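1/ Okay, thread time. I've spent most of August teaching a computer to handle laundry and people keep asking me what I do all day, so get comfy.

2/ Short version: our project is called Pilline, and it needs examples. Heaps of them. Someone picks up a gripper, does a small job with clothes, puts it down, does it again. The model learns from the recordings. I'm the someone.

3/ We're up to 2,816 recordings as of this arvo. The target for this round was 2,000, so yes, we went over, and no, we're not stopping, because 586 of them got tossed in review. Do the sums and you'll see we're still ahead, but not by as much as I'd like.

4/ Why do they get tossed? Mostly me being too quick. I fold the way I fold at home, which is fast and a bit rubbish, and the model can't make sense of it. You have to slow right down and commit to each grab. Dithering is poison. If I hover over a sleeve for three seconds deciding, that hovering goes in as a lesson.

5/ We started at the Lomen site on tea towels and T-shirts. Tea towels are lovely. Four corners, no opinions. I could do those all day with a podcast on (not allowed a podcast, I asked).

6/ Then we moved over to Faltdale and got into jackets and I have not known peace since.

7/ Jackets have everything going on at once. Two layers that slide against each other, snaps, stiff ribbed bits at the ends, a front that opens when you least want it to. And dark fabric is its own headache -- the folds just sink into each other on camera.
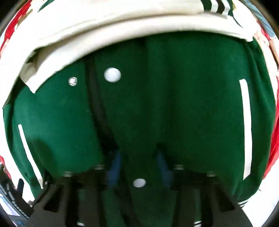 GREEN JACKET NOTES (for the folding nerds)

8/ Look at how bright the cream part gets up top compared with the green down near the fingers. One goes nearly pure white, the other goes nearly black. Same jacket session, same moment! The model has to cope with both, so I've stopped fussing with the lamps to make it pretty.

9/ Snaps are handy though. They're pale little landmarks on a dark garment, and when I'm reviewing footage they're the first thing I look for to work out which way round everything is. Stripes on the ribbing help too.

10/ My current rule for jackets is 12 goes per garment, then swap. Past that I start doing the exact same motion every time and it's no use to anyone. I also mess up the starting position on purpose -- bunched, inside out, half rolled, one arm tucked under. If every example starts neat, you get a model that only works on neat laundry, and whose house is that?

11/ We do keep some recoveries. If I drop a hem and pick it back up cleanly, that stays in. If I drop it, swear, and drag the whole lot across the table, that goes in the bin. There's a grey zone in the middle that I've argued about more than I've argued about anything else this year.

12/ Labelling takes longer than the folding, by the way. Every recording gets a garment type, a colour, how it started, how it ended and a yes/no on whether it's usable. We use a tool called Gowda for it. It's fine. It logs me out whenever I go and make a cuppa, and I make a lot of cuppas.

13/ Someone asked if my hands get sore. Wrists, a bit. It's the squeezing more than the weight. I swap sides after lunch and my left-handed folds are shocking, but they're slower, so hardly any of them get rejected. Make of that what you will.

14/ Other question I get: does it work yet? Tea towels, pretty well. T-shirts, on a good day. Jackets, it picks up a cuff very confidently and then sort of stands there with it. I've done the same in my own laundry, so I'm not judging.

15/ Next up is anything with a hood. If you've got a technique for folding hoodies that doesn't involve just stuffing the hood in at the end, my replies are open. Going to go and put my own washing on now, it's been in the basket since the tea towel days.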